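Workbench tips: small parts, small drawers, and what to do with drink bottles

Bench day! Been meaning to write this up since August and it keeps getting pushed back. Quick notes, no particular order. Most of it is stuff I got wrong first.

Start with the mat. If you only buy one thing buy a mat. A bright one. Dropped screws show up on bright blue, they vanish on gray or wood grain. Mine's been glued on, cut on, painted on, still flat. Wipe with a damp rag and a drop of dish soap, dry it right away, done. Don't roll it up tight for storage or you'll be fighting the curl for a week.

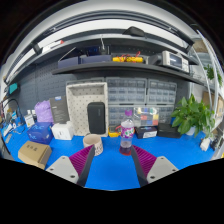 Trinidad Tapia
Home & Workshop Editor
December 6, 2024

DRAWER ORGANIZERS

The little see-through drawers along the back wall are great and also a trap. You fill them in one happy afternoon, and then a month later it's a drawer of screws with a hair tie and two fuses in it. What works for me:

Heavy stuff low. Bolts, nuts, brass fittings in the bottom rows. A unit with all the weight up top will tip when you yank a drawer. Ask my left foot.

One thing per drawer, even if the drawer looks half empty. If you have to mix, mix by JOB (picture hanging, faucet, bike) not by shape.

Label the front even tho you can see thru it. Masking tape and a marker. The fancy label maker tape peels off that slick plastic, I tried two kinds.

Leave one drawer empty in each unit. That's your "what is this" drawer. Clean it out when it won't close.

Before you buy: pull a drawer all the way out at the store. If there's no stop at the back, skip it. The Cotham units I looked at had a stop, the cheaper Telley ones didn't, and I bought the cheaper ones for the garage like a fool. 277 wood screws on a concrete floor. Yes I counted, I wanted to know how mad to be.

COMPARTMENT BOX

Different job. Drawers are for storage, the flat box with a lid is for whatever you're working on this week. Sort the bits by color and you can grab without reading anything. Red, yellow, blue, green, whatever came in the kit. Keep it at the front of the drawers where you can reach it sitting down.

Check the lid. Hold the box closed and turn it upside down with a few beads in it. If they wander from one section to the next the dividers don't meet the lid. A sheet of thin craft foam cut to fit inside the lid fixes it, 7 minutes with scissors.

TRAYS

Any tray with a raised rim. Speckled, plain, doesn't matter. Anything you take apart, take apart in the tray. Springs especially. I got this from a neighbor who fixes clocks and I've lost maybe one spring since.

When it's not in use stand it on edge against the wall. Lying flat it turns into a junk tray in a day, and then you've got no tray and a pile of junk.

White or off-white inside is best for small dark parts. For light parts lay a dark washcloth in it, also stops things bouncing.

PLANT ON THE BENCH

I like one. Something leafy in a small pot, over to the side. Rules: no spray paint near it, no sanding near it, and wipe the leaves with a damp cloth every couple weeks because dust sits on broad leaves and they get dull. Water it over the sink and let it drip before it comes back, or you get a ring on the mat and damp under the drawers.

DRINKS

Ok the big one. We all have a drink at the bench. Paper cups are the worst offender, too light, go over if you breath on them. A bottle with a screw cap is so much better. Cap goes back on every sip. EVERY sip. Sawdust in soda is not a flavor.

Set drinks on one side only and always the same side. Not the side you reach across to get to the drawers.

And never ever put glue, thinner or cleaner in an old drink bottle. Doesn't matter if you label it. Somebody will be thirsty and not looking. 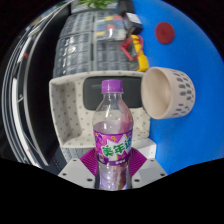 Clear bottle, purple cap, label still on. Peel the label and save the cap.

SAVING BOTTLES

Clear soda bottles are good bench storage once they're clean and DRY. Quick way:

Rinse with warm water, not boiling, boiling warps them. Cap full of white vinegar, shake, rinse again. Upside down in a rack overnight. Sticky residue inside means rust on your screws later so don't rush it.

Wraparound labels: find the seam, slit it with the tip of a craft knife held nearly flat, pull sideways. If glue stays behind, cooking oil on a paper towel, wait a few minutes, wipe, then dish soap. I've used the Caltik remover too. Works fine, smells awful, oil is cheaper.

Uses:
- Funnel. Cut below the shoulder, turn it over. Tape the cut edge.
- Scoop for potting soil or grit. Cut at a slant, cap stays on.
- Dry storage for sand, beads, grout powder. Cap on tight.
- Base with the top cut off, for brushes. Put a few pebbles in the bottom or it tips.

Bright caps are worth keeping apart from the plain ones. Purple for sand, say, green for grout. You stop picking up the wrong bottle pretty fast.

CABLES AND THE FAR CORNER

Every bench has a corner where black cables breed. Hook and loop strips, one per cable, a tag on the plug end. Do 6 at a time and stop, it's boring. Anything you can't match to a machine goes in a box with the month on it. Not touched in a year, out.

Cardboard boxes stacked by the wall: flatten all but two. I kept a stack "for shipping" and shipped one thing. It was an Achari lamp and it didn't fit any of them.

CLEARING UP

End of the day, mat gets cleared from the back to the front so crumbs come toward you. Brush into the tray, pick out the good screws, tip the rest. Drawers shut. Drink gone.

Total spend to set mine up was $135 with the mat, drawers and tray. Could've been less if I'd pulled those drawers out at the store.

Next time: glue caps that won't come off.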